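Docs > Elby Planner > Simulation and Replay > FAQ

Elby Planner: Frequently Asked Questions

Maintained by Thaís Leite. Last revised Oct 22, 2024. Covers the planner, the collision checker and the replay tool. Driver questions go to the Zosgate bridge page.

What does Elby do?

Elby takes a start configuration, a goal pose and a world model, and returns a timed joint trajectory. It does not detect objects. Poses have to come from a perception node or, in simulation, from the simulator state.

Which planners are included?

There are 2: a sampling planner for free-space motion and a straight-line Cartesian planner for the last part of an approach. The sampling planner is the default. Set planner: cartesian in the segment file to change it for a single segment. Mixing both in one task is normal.

The planner returns NO_PATH but I can see a path. Why?

Check the padding first. Every collision shape is grown by the value of link_padding before planning starts, and a value that is safe in open space will often close off a bin or a bowl. Turn on the padded view in the replay tool and look again. If the gap is still open, check the allowed-collision list for a misspelled link name. The loader skips unknown names with a warning and carries on.

How long does planning take?

It depends on the world. The timeout is 400 ms per segment by default. When it expires the planner returns the best path found so far, or NO_PATH if there is none. Raising the timeout helps with cluttered worlds and does nothing for a goal that is out of reach - run elby reach on the goal pose before you touch the timeout.

Why do I get a different path every run?

The sampler is seeded from the clock. Set seed to any fixed integer to repeat a run. The regression suite uses 157. A fixed seed gives the same path only if the world model is also the same, including the order in which objects were added.

Does Elby control the gripper?

Only as an event. A segment can end with a grip or release event, and the driver reports back when it is done. Elby waits for that report before it starts the next segment. It does not plan finger motion. In the collision model the fingers are frozen at the width given in the segment file.

Why does the checker report a collision at the grasp pose?

The fingers and the target overlap there once padding is applied, and the checker has no way to know that you want contact. Add the target to allowed_contacts for the final approach segment and the grip segment, then attach it to the tool link after the grip event. Do not add it for the whole task. If you do, the arm is free to sweep through the object on the way in.

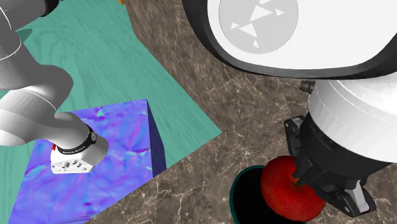

How should I model containers and other objects near the target?

Open containers need to be split into convex pieces: one for the floor and a ring of pieces for the wall. If you load a container as a single convex hull, the opening is filled in and every goal inside it is rejected. In a layout like this one, with the gripper at a red apple over a round black container, the apple goes in allowed_contacts and the container stays out of it, so the rim is still checked against both finger linkages. The large patterned box under the other arm section is a plain box shape and needs no splitting. Surface textures are ignored by the checker, so marble and wood grain cost nothing at planning time.

Can I randomize textures between runs?

Yes, with the Tavares scene loader. Randomization changes the rendered output and leaves the collision geometry alone. The Naritville scene set has 320 layouts, and each can be loaded with or without it. Turn it off when you are comparing planner results, as it slows down loading.

My attached object is left behind when the arm moves.

The attach call was made before the grip event was reported. Move it to the on_done handler. Releases before June had this wrong in the sample task, so check anything you copied from there.

Where are the logs?

In the run folder, one file per segment. Send the segment file and the world file along with the log when you report a problem.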